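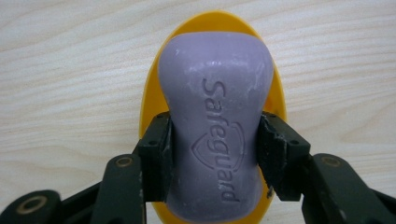 Purple soap bar in yellow dish.

Ticket: duplicate listings after CSV import
Shop platform: Zandow
Opened: 2021-06-28 by Hye-jin Um
Status: resolved

Imported 40 one-off items with the Prolden sync tool. Shop shows 24 of them twice. Each duplicate has quantity 1, so a single piece can be sold to two buyers.

Checked SKUs. The duplicated rows have a trailing space — the tool reads them as new items.
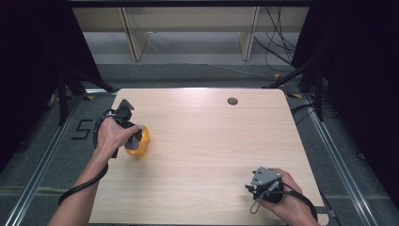

Trimmed the SKU column and ran the import again on 6 test rows. No new duplicates. Old ones stay until deleted by hand.

Deleted the extra listings, oldest kept. 3 had lost their tags; re-entered. Auto-renew left off until the next sync finishes clean.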